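Postuscombe Robotics Club
Minutes of the meeting held February 2020, Hurketport room

Apologies: received from two members.

1. Minutes of the last meeting
Agreed with one correction. The Berisha cup entry form goes in by the end of March.

2. Money
The balance is £2,930. Members agreed to spend £111 on a second-hand graphics card, as the present one is slow when two people run the simulator together.

3. Kitchen task (Pridunholm project)
The task group has finished the first counter layout. The planner completed 4 runs out of 9 on the bowl. Most of the failed runs ended with the arm stopping short. It was asked whether the vase should be moved further from the cup. Left as it is for now.

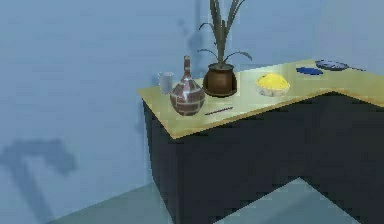 Kitchen task, simulated counter with vase, potted plant and bowl.

The thin rod lying near the plant pot will be tried next. The group will also write down the start position for every run, which was missed last time.

Action: task group to put the run log in the shared folder.

4. Beginners' evenings
Some members want a shorter first session. To be tried in March.

5. Any other business
The soldering iron stand is broken. Replacement agreed.

Next meeting: same room, usual time.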